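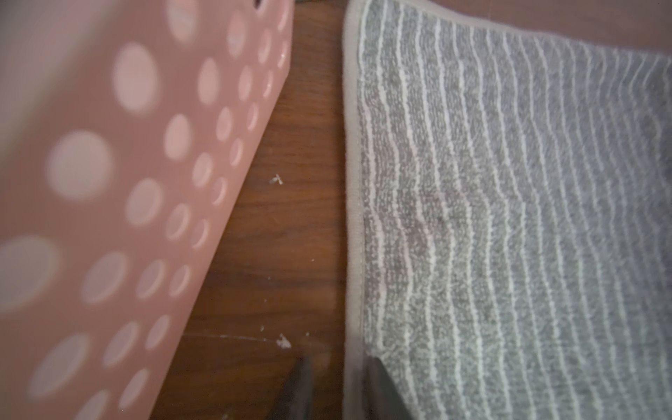
Arnulfo Salazar wrote in the margin of the last report that he could not see what all the hand-driven sessions were buying us, and would we please say plainly whether the arms are learning the job or only learning our operators. It is a fair question and I will try to answer it here, though I don't think the answer is one either of us will like much.

## Where the money went

The Gritia grant pays for demonstrations. An operator drives both arms by remote control, the joint positions and camera views are recorded, and the recordings go to Cilteo for training. We have now stored 2,023 of them. I would ask you not to read much into that figure. Early on we kept everything, including runs where the operator stopped halfway to think, and the review in June marked almost 60 hours as too hesitant to be worth copying. They are still in the count because the contract counts them.

## What I trust and what I don't

What has improved is the operators. Bermúdez, our first site, started with four people at the controls, and all of them are now quicker and smoother than they were. Whether that carries over to the trained arms is another matter. On the last check we gave the system 40 tries at the tidying task with the items put down in the usual spots, and then the same number with everything shifted by hand. The first set looked good enough for a slide. The second did not, and I have left both off the front page until we have repeated them.

My own suspicion is that too many demonstrations began from a neat layout. People like to tidy the board before they press record – I do it myself – and the arms then see very little of the awkward starts they will meet later.

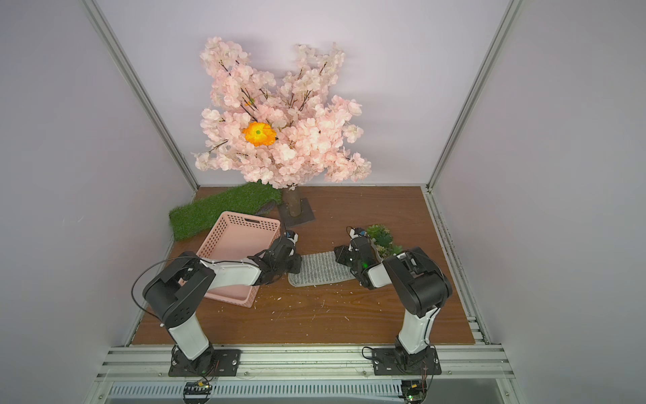

Layout is therefore where most of this quarter's effort has gone. Jinari rewrote the session sheet so that the starting positions are drawn at random and the operator has no say. We also stopped asking for a bare board. The current one has a blossom tree at the back, a strip of artificial turf with the pink basket resting partly on it at a tilt, and succulents over towards the right arm, so neither arm has a clear run at everything. Operators complain that it is slower. I would expect it to be, and I would sooner pay for slow recordings than for more quick ones of the same thing.

The wrist cameras remain a worry. Close in, a view can be nearly all basket wall and mat, with the fingertips out of focus at the bottom. The operator has the fixed view to fall back on. How far the trained system uses it we can't yet say, and Cilteo's answer so far has been that more data will settle it. I have asked for a test with the fixed view switched off instead.

## Requests

- Leave to drop the hesitant June recordings from the total, even though it makes us look further behind.
- No new recording target until the shifted-layout check has been run again.
- Two days of Cilteo's time for the camera test, charged to the training line.

Spending is within budget. The next check uses the new session sheet, and I will send both sets of results together, good or bad.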